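4. Recording your first vocal with Rulura

This is the fun part! By now the Rulura should be plugged into your computer and the green light should be steady. If it's still blinking, go back to section 3 and finish the pairing first.

1. Open Kowalczyk Studio and choose New Song. Name it something you'll recognise later (trust me, "test" fills up a folder fast).
2. Import your backing track, or pick one of the 12 practice tracks. The ballad called Cevville is lovely for learning on, with long notes and plenty of room to breathe.
3. Put your headphones on and turn your speakers off.
4. Stand two hand widths from the mic and sing the loudest line of the chorus. Turn the Gain dial until the meter sits in the yellow.

Caution: Turn the headphone volume right down before you touch Gain. A sudden squeal of feedback can hurt your ears.
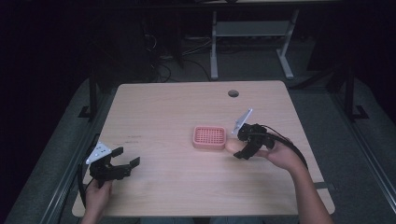 5. Press Record. You'll get a count-in of 2 bars, then away you go.
6. Sing the whole song through, even if you fluff a line. A full take has a flow that's hard to patch together afterwards, and you can fix single words in section 5.
7. Press Stop, then Keep. Each song holds up to 21 takes, so go for it!

Note: If your voice sounds late in the headphones, switch Direct Monitor on and try again.

Colour-code your favourite takes as you go. Green is handy for the ones that gave you goosebumps.

Guide written by Hannelore Albers for Estby Audio. Updated May 17, 2024.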